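Hand-held gripper comparison, Andcombe room: gallery
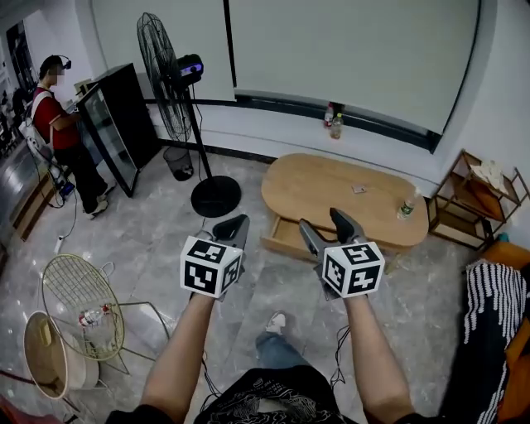
Andcombe, June

These are the notes and pictures from our comparison of hand-held grippers, put up here for anyone who is choosing between finger shapes or setting up tracking in an ordinary furnished room. The single picture at the top comes from the room we used for most of the work. The captions that would normally sit under a longer gallery are grouped below by subject.

The grippers
Each one is held in the hand and carries a white cube with black markers printed on it. The cube gives us the position of the gripper. The fingers are dark gray. We ran two finger sets, which we call Runlow and Eltmont after the drawings they came from. Runlow is the older set and has the longer reach. Eltmont is shorter and a little stiffer at the tip.

The room
Polished gray floor, pull-down screen on the back wall, coffee table in the middle, glass-door refrigerator to one side. We wanted furniture with real doors and drawers in it. The table has a drawer at the front and the refrigerator door swings out wide, so between them they gave us most of the pulling tasks.

Tracking
One tracking device is clamped to the pole of the standing fan. A fan pole is a decent mount if the base is heavy enough. Higinio Bermúdez tried a light tripod first and it shifted whenever someone stepped near it. The clamp has stayed put, but check it at the start of each session anyway and tighten it by hand.

Headset and rig
One of the two people in the picture has the VR headset on, with the white rig strapped over his shoulders. The straps should be set before the headset goes on. Doing it the other way around means someone else has to find the buckles for you.

Tasks
We settled on four and kept the order the same for both finger sets:
Open the refrigerator door and close it again.
Open the table drawer, put a card in it, close the drawer.
Pick up a plastic bottle from the table and set it upright somewhere else.
Fold a cloth once and put it on a shelf.

How many
The plan was 200 runs per task with each finger set. We went past that on the bottle and the drawer and repeated some of the cloth runs after a change to the fingertip pads. The total in the log is 2297, including the ones marked as failed. Failed runs are kept. They are useful when comparing grippers, and throwing them out would have made Runlow look better than it is.

Refrigerator door
Runlow did well. The long finger hooks behind the edge of the door and the arm can stay fairly relaxed. Eltmont needs a firmer pull and the wrist ends up closer to the door, so the cube sometimes turned away from the tracker. Alasdair Moncrieff got around this by standing a half step farther to the left. After that we put a piece of tape on the floor for the starting position and used it for both sets.

Drawer
No real difference when opening. When closing, people tended to push with the back of the fingers, and the Runlow tips bent slightly. It did not stop a run, but it shows up in the finger readings as a small jump. If you use longer fingers, push with the flat part near the body of the gripper.

Card
The hardest object for either set. A flat card on a smooth table gives the tips nothing to get under. The method that worked most often was to slide it to the table edge with one gripper and take it from the side with the other. Eltmont was better here. Around 40 of the Runlow card attempts ended with the card on the floor.

Bottle
Easy for both. A full bottle is easier than an empty one, which tends to tip when the first finger touches it. We now note in the log how full the bottle was. The early runs do not have this and we cannot add it afterward.

Cloth
Eltmont again, by a small margin. The stiffer tips pinch a single layer more reliably. With Runlow you often pick up two layers and have to let go and start over. The new pads helped both sets about equally.

Cables
The cables hang from under the grippers. With a short cable the hand gets pulled back when you reach for a low shelf. With a long one you step on it. Ours are still a compromise – long enough for the shelf, and you learn to keep your feet apart. Higinio is drawing a clip that would hold the slack at the elbow. Keep power strips and floor cables off to the side of the walking path where you can.

Controller
We changed controllers partway through, from the one we had been using to a Hakala unit. The start and stop signals are handled the same way in both. The Hakala one reconnects faster after a dropped link, and its status light is easier to read from across a room. On the older unit we had to restart the whole session if one gripper dropped out. Runs from before and after the change are tagged separately in the log so they can be compared.

Session length
We tried 40 minutes at first. By the end of a session that long the arms get tired and the runs get slower, mostly on the cloth. We cut it to 20 minutes, then swapped the person holding the grippers. The times became much more even after that.

Which one we kept
Eltmont for small and flat things, Runlow for doors and anything with a handle. If we had to take only one pair to a new room it would be Eltmont, with the tape mark moved so the door tasks track properly. Alasdair would pick Runlow and has said so in the log more than once.

Still to do
Repeat the card task with a thin edge added to the Runlow tips.
Test a second tracker position, lower down, for the refrigerator door.
Try both finger sets with a wider marker cube.
Measure the finger opening again on all grippers. One pair closes a little short of zero and we have not found out why.

Drawings for both finger sets and the pad template are available on request. Please say which gripper body you have, as the screw spacing changed between the first and second versions. The log can be shared too, but the column names are our own shorthand and you will want the key that goes with it. Ask Higinio for that.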